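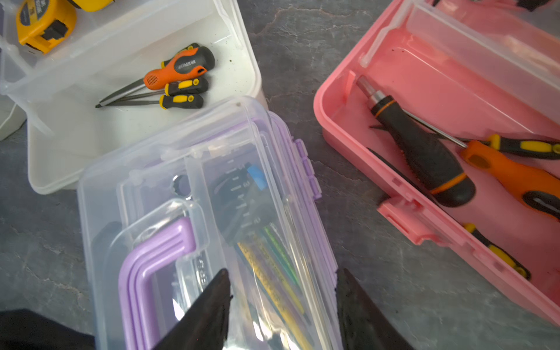

Jarosław Jakubowski told us at the start that a kit nobody can see into gets bought twice, and our layouts have followed that remark ever since. Clerkum organizes hand tools for small workshops, school labs and rental housing. We sort, box and label what a site already owns, then list what is missing.

The company was started in Mironow by Jeanine Mertens and now maintains kits at 22 sites. The current master list has 407 entries, of which 157 are screwdrivers and hex keys. Each entry records the tool, its size and its assigned box.

Boxes have clear lids or clear upper trays wherever possible. Tape measures go in the upper section — they are borrowed most often — and screwdrivers lie flat below, handles at the same end. Hex keys stay together as a set in a separate insert. 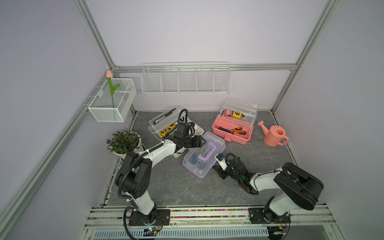 Small items go in lidded cases with a handle, so that a case can be carried to the job and returned whole. Kits are checked against the list every September. Tools that fail the check are tagged and removed, and replacements are entered under the old number.

Requests for a first inventory go to the Gurnine office.

Page last revised November 3, 2023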